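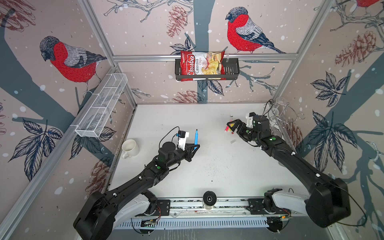
July 11, 2019. Today I lost almost the whole evening to one small verb, "hold." I began with the phrase "hold your horses," which I heard in an old western, and I understood it from the face of the actor before I understood the words. The simple meaning gives me no trouble: a gripper holds a blue marker upright, and any child can learn the verb from that. But then a person can hold a grudge, hold the line on the telephone, hold his tongue, and hold water if he is an argument. I put five of these in my notebook and I still mix two of them.

The western was called Tanell, and I watched it with English subtitles. The sheriff says, "Hold your horses, I ain't done yet," and there is not one horse in the room. I stopped the film and wrote the line on page 115. In my language we say "don't burn the soup" for the same thing, or nearly the same. Ours is a little softer, I think, and you can say it to your mother.

In my dictionary, the big Lindell, "hold" fills more than a page. It says that "hold your horses" is informal and is mostly used as a command. So can I say "he held his horses"? I would like to say it. I wrote the question in the margin and left it.

At lunch in Inari Café I tried "hold on a second" with the waitress, because I had not chosen yet. She waited, so it works. Then I said "hold the onions," which I was proud of, and the soup came with onions. Maybe I spoke too fast — or she did not hear me.

I have 156 expressions in the notebook now. In March I had only 11, and most of those were about weather. Tomorrow I want to go back to "get hold of," with "of" and without "the." I must also return the Dimitrov grammar to the library before it closes at noon.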